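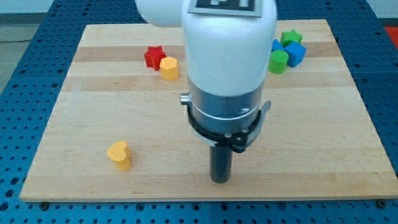
Brazo robótico con vástago cilíndrico sobre el tablero de madera, con varios bloques de colores, en el puesto de ensayo de Carneck.

El banco comparativo de Carneck, conocido también como «ensayo Carneck» entre quienes han trabajado con él, es un procedimiento para probar y comparar efectores finales, brazos, cámaras y controladores en tareas de empuje de objetos pequeños sobre una superficie plana. Lo ideó el ingeniero Vlastimil Ďurica en el taller de Carneck, y su rasgo más reconocible es que la herramienta de referencia carece de dedos: se trata de un simple vástago de punta redondeada, montado en vertical, con el que los bloques se desplazan a empujones sobre un tablero de madera clara.

Origen

El taller de Carneck se dedicaba en un principio a la evaluación de pinzas para la empresa Bekar, que deseaba saber cuáles de sus modelos convenían a la clasificación de piezas menudas. Ďurica, hombre paciente y muy dado a las libretas, observó durante aquellos trabajos que resultaba difícil atribuir los fallos: cuando una pieza se escapaba, tanto podía deberse a la pinza como a la cámara, al controlador o a una calibración descuidada. Propuso entonces empezar por la herramienta más sencilla que se pudiera montar en el brazo, estudiar con ella todo lo demás y dejar las pinzas para el final. La idea fue recibida con cierta frialdad – Bekar, al fin y al cabo, pagaba por ensayar pinzas –, pero acabó imponiéndose, y las primeras series completas se hicieron en mayo.

Tablero y bloques

Los bloques tienen formas y colores distintos, entre ellos estrellas, un cubo, un cilindro, un hexágono, un triángulo y un corazón. La elección de las formas dio lugar a largas conversaciones en el taller. El cilindro rueda o gira con facilidad según por dónde se le empuje, el cubo admite un contacto franco en cualquiera de sus caras, y las estrellas tienen la costumbre de atrapar la punta del vástago entre dos brazos, cosa que unos controladores aprovechan muy bien y otros sufren. El corazón es, según las notas de Ďurica, la pieza más caprichosa de todas, y a la vez la que mejor distingue un buen controlador de uno mediocre.

El tablero descansa sobre una mesa azul perforada. Los bloques pueden colocarse muy juntos o aislados, y esa disposición inicial forma parte del ensayo tanto como la orden que recibe el brazo: separar una pieza de un grupo apretado es una tarea bastante más delicada que acercar otra que está sola.

Procedimiento

Una serie ordinaria consta de 178 intentos, de los cuales 130 se hacen con el vástago y el resto con la pinza que se desea comparar. Cada intento parte de una de las 22 disposiciones recogidas en el cuaderno del banco y se repite con los tres controladores disponibles. Se anotan la posición final de la pieza, el tiempo empleado y los contactos involuntarios con las piezas vecinas. El cambio de herramienta se hace siempre sin mover el tablero, y después se comprueba de nuevo la altura de la punta; un error pequeño en esa medida basta para que el vástago roce la madera o pase por encima de los bloques más bajos.

Las cámaras se comparan aparte. El propio brazo oculta parte del tablero cuando baja a trabajar, de modo que una pieza situada detrás puede perderse de vista justo en el momento en que más interesa seguirla. Kekomport, que suministró uno de los juegos de cámaras, defendía una vista frontal única; el taller prefirió añadir una segunda vista lateral, y la discusión, siempre cordial, ocupa varias páginas de la correspondencia conservada.

Resultados y difusión

El informe principal lleva fecha de 2 de diciembre de 2020. En él se recoge que el vástago igualó a la pinza de Bekar en las tareas de acercamiento y quedó por detrás al deshacer grupos, donde el controlador Malý obtuvo los mejores tiempos con ambas herramientas. Ďurica advertía, con su prudencia habitual, que las cifras valían para aquel tablero y aquellos bloques, y pedía que se repitieran las series con madera de otro acabado.

Esa repetición se hizo más tarde, aunque solo en parte. El cuaderno de disposiciones se sigue utilizando en Carneck para la formación de técnicos nuevos, que suelen empezar por el corazón amarillo – una tradición de la casa – antes de pasar a los grupos cerrados.

Véase también

Manipulación sin prensión
Efector final
Calibración de cámara y brazo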